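Cork notice board

By Jordan Dunmore
Updated September
Filed under: Household and office > Stationery > Display boards

A cork notice board (also pinboard or bulletin board) is a flat panel faced with cork, used to hold papers with push pins. It is found in kitchens, hallways, offices and classrooms. The usual form is a sheet of cork glued to a stiff backing and held in a frame of wood or metal.

Construction

The face is made from granulated cork, pressed into blocks with a binder and sliced into sheets. Cork suits the purpose by its cell structure: the material parts around the shaft of a pin and closes again when the pin is withdrawn. A thin face over hardboard will wear out first at the corners, where most notices are fastened. Thicker faces take the full length of a pin and hold it at an angle.

Frames protect the crumbly edge of the sheet and carry the hanging hardware. Timber frames are commonly stained a darker colour than the cork. The Dudby board, sold to schools by the stationer Zacharias, measured 411 mm on its short side and came with a mitred timber frame.

Laying out a board

Boards are often arranged flat on a table before hanging. Papers can be shifted without pins, and dropped pins do not fall behind furniture. The pins are kept beside the board in a shallow tray, and notes are placed on the cork in their intended positions before anything is fixed.
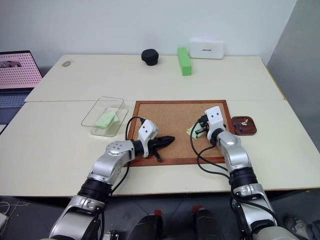

Fasteners

The push pin has a moulded grip and a short steel point. Colours such as red, yellow, blue and white are sold mixed, and some offices assign a meaning to each -- red for overdue work is a common choice. Flat-headed thumb tacks sit closer to the paper but are harder to remove.

Sticky notes adhere poorly to bare cork. The surface is uneven and sheds fine grains, which coat the adhesive strip. A note meant to stay up for more than a day is normally pinned through its upper edge.

Care

Loose grains are lifted with a dry cloth or a soft brush. Water is used sparingly, as a soaked sheet may swell and come away from its backing. Old pin holes can be reduced by wiping the face with a barely damp cloth and leaving the board flat until it dries.

See also: Drawing pin; Felt board; Whiteboard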